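Last edited in August. Questions come from readers who are thinking of moving their tablets or laptops to Teltside 16, the new touch-first release from Murnier. I've used the preview on two machines. I was not given either of them.

## Is Teltside 16 really one system for tablets and desktops?

That's the pitch. In practice there are two sets of menus, and you'll bump into the old ones within an hour. Change the wallpaper and you get big friendly tiles. Change a network setting and you're back in a window from three releases ago, poking at a checkbox with the corner of your thumb.

## Will my current programs run?

On a regular laptop, most of mine did. On the Juntunen tablet, only programs from the Murnier store will install. The sales page says "your favorite apps" and leaves it there. Make a list of what you use and look each one up before you pay for anything.

## How many apps are in the store?

Murnier says 1,000. I sorted the list by date and found 527 that had been updated since the preview came out. A good many of those are clocks and flashlights.

## How much storage do I get on the 32 GB model?

Less than half, once the system and its recovery files are in place. There's a card slot, but apps can't be moved to the card yet. Murnier says that's coming. It said so in the last release notes too.

## What about battery life?

I don't trust the printed number, and I'd wait for tests done by people who paid for the tablet. Mine ran out before dinner on days when I had video calls.

## Do I need the Jidier keyboard?

If you type more than a short email, yes – and it's sold separately, so add it to the price before comparing with a laptop. The keys are fine. The hinge only holds at one angle, which makes it poor on a couch.

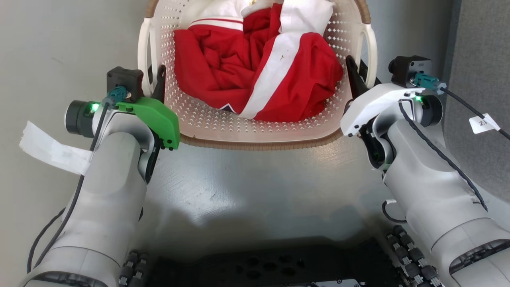

## Can I go back to the old version?

On a laptop, yes, if you made a recovery drive first. The rollback button in Settings disappears after 16 days, and the countdown isn't shown anywhere I could find. On the tablet there is no older version to go back to.

## Does it send data to Murnier?

Yes. Setup has a switch labeled "Help improve Teltside," and it's on by default. Turning it off stops some of the reports. The privacy page lists others as "required" without saying what's in them. I wrote to ask and got a link to the same privacy page.

## Should I buy now or wait?

Wait, unless your old tablet is dead. First releases from this company tend to get their real fixes in the second update – and the price usually drops by then. If you want to try it anyway, put the free preview on a spare laptop and leave your main one alone.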